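Hundow Block Challenge

The Hundow Block Challenge is a student robotics competition held every July, in which small teams teach a robot arm to pick up wooden blocks from a shallow bin. It grew out of a class project called Roleo, and many of the people who help run it today first came to it as students in that class.

Teams work in a shared lab and take turns at the arm, which means a good deal of patient waiting — and, by most accounts, a good deal of friendly advice from the next team in line. Blocks come in two colors, red and green, and they may land at any angle, so the gripper has to be turned to suit each one before it closes. 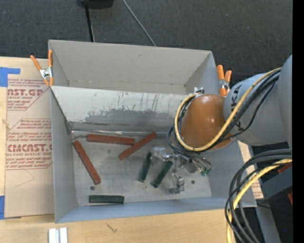
How long does a team get at the arm?
Each turn lasts 17 minutes, and a team has two turns on the day of the final.

Scoring is kept simple so that newcomers can follow along. A clean pick earns full points, a dropped block earns half, and the highest possible total is 200. Past entries have gone by names such as Zestus and Shim, the latter fondly remembered for its very slow and careful approach. Teams are also asked to write a short account of what they tried, including the parts that went wrong, and these are kept in the lab for the next year's students to read.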